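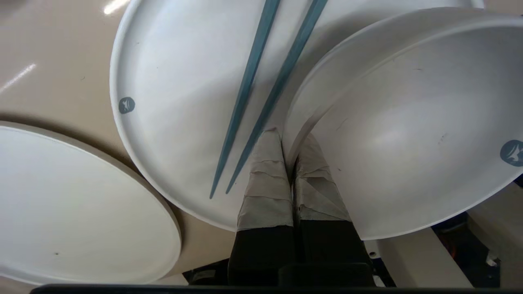 Brindholm District Council has confirmed that the lunch club at Czarnecka House will run throughout the winter, following a review of daytime services for older residents. The club will open on weekdays from November until the end of March, with doors opening at noon. The menu will include noodle and rice dishes alongside the usual hot meals, and tables can be laid with blue-grey chopsticks and round white plates like the ones shown as well as with ordinary cutlery. A two-course lunch will cost £4, and tea and coffee will be free of charge.

There will be 35 places at each sitting. Residents of Brindholm and Stalton may book up to 7 days ahead by telephone or at the library desk. Any places left at eleven in the morning will be offered to people on the waiting list.
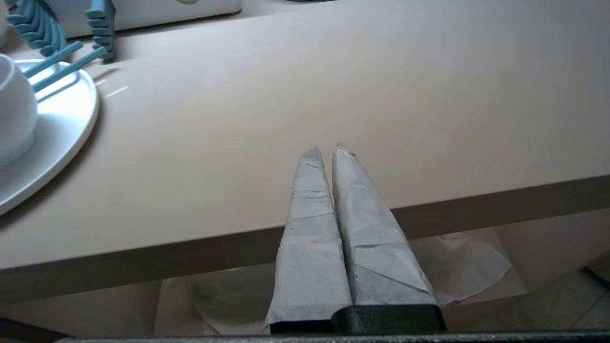

Tabletop at Czarnecka House, Brindholm.

The council has also agreed changes to local transport. The Oltirmont minibus will call at three extra stops on its way into Brindholm, including Stalton Green and the health centre. Passengers who use a wheelchair are asked to mention this when they book. Return journeys will leave at half past two.
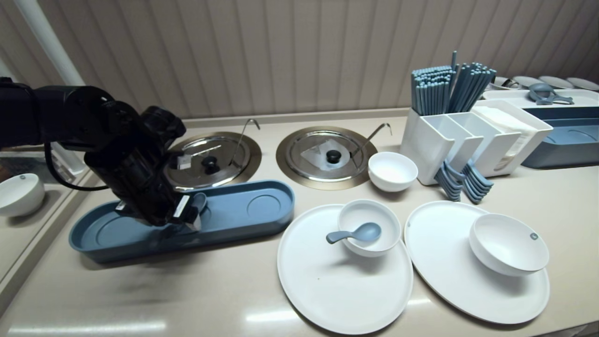 Oval tray on the speckled counter, with two round steel lids behind.

Residents who need a special diet should give details at the time of booking. Carers may attend with the person they support and will pay the same price. Bookings for November open at nine in the morning on the first working day of October. 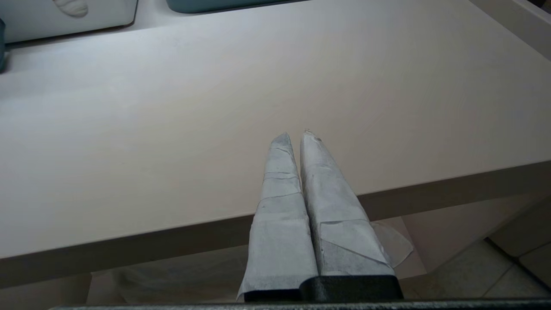 Czarnecka House: a closer view.

A printed timetable will be sent to households in Oltirmont and Stalton in September. Large-print copies may be requested from the council offices.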